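Reading time: 4 minutes 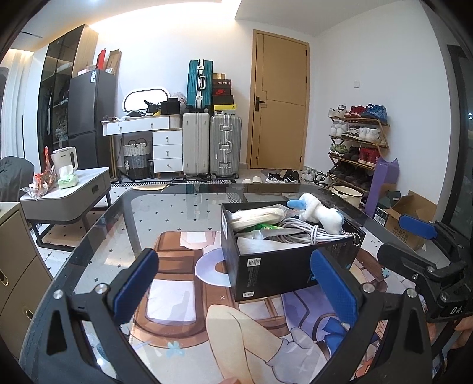
Most of what turns up at the Pidorbridge repair and reuse mornings is small. People think of clearing a house as a matter of wardrobes and sofas, but the large things are the easy part, because there are only a few of them and everyone can see where they are. The slow part is the mixed box. Every home has at least one, and it usually holds a cable, a packet of something, a keyring or a bit of chain, and a thing that belongs to a child. A black box with a coil of light-grey cable in it and a white soft toy hanging over the side is a fair picture of what we mean. This month's item is on how to sort boxes like that before you bring them in.

Since January we have taken in 2,602 items at the Tetteh Hall. Of those, 94 had to go straight to general waste, which is a better result than last year. The rest went to the shelves, to the repair tables, or to the cable and metal bins by the side door. Most of the 94 were broken in the bottom of bags, and could have been used if they had been packed apart from heavier things.

Start with the cables. Please wind each one up and fasten it with a bit of string or a paper tie. Sticky tape leaves a mark that takes a long time to clean off. If you know what a cable was for, write it on a scrap of paper and tuck it into the coil. A cable with a note on it will normally find a home within a couple of sessions. One without a note goes into the bin for scrap copper, even if it works perfectly well. Chargers should stay with the thing they charge. We had four good radios in the last batch with no power leads, and they are still on the shelf.

Soft toys are welcome if they are clean. Run them through a cool wash inside a pillowcase and let them dry fully, which can take two days at this time of year. Check the seams and the eyes. A split seam is no trouble and the sewing table will close it, but we can't pass on anything with loose eyes or buttons. Toys with a battery pack should have the batteries taken out first. Bring the batteries separately and put them in the tub by the door.

Opened packets are harder. We can take craft supplies, candles, screws, hooks and picture wire in opened packets as long as the packet can be closed again. We can't take opened food, medicine, glue or anything you can't name. If you have to smell it to find out what it is, leave it at home and ask the council about it.

Keys and chains go in the metal bin. Please look at the keys before you drop them in — two people have come back this winter to go through the bin for a shed key, and it is a deep bin.

The box itself is often worth keeping. Rigid boxes with lids are always short, and the Dindik shelf at the back of the hall is now entirely made up of things stored in boxes that came in full of something else. If you would like yours back, write your name on the underside and we will empty it while you wait.

A few people have asked how long sorting ought to take. Roughly half an hour for one box is normal if you do it at a table with good light. It goes more slowly on the floor. Tip everything out, put back what you use, and bring us what is left. Things you can't decide about can go into an envelope with the date on it. Look at the envelope again in six months.

The next session is at the Tetteh Hall on March 15, 2018, from ten in the morning. Parking is on Breno Lane, as the hall car park is still being resurfaced. The side door has a step, so please use the front entrance if you have a trolley or a pushchair. Tea is free, and there is a jar for the heating. The repair tables stop taking new work half an hour before we close at one.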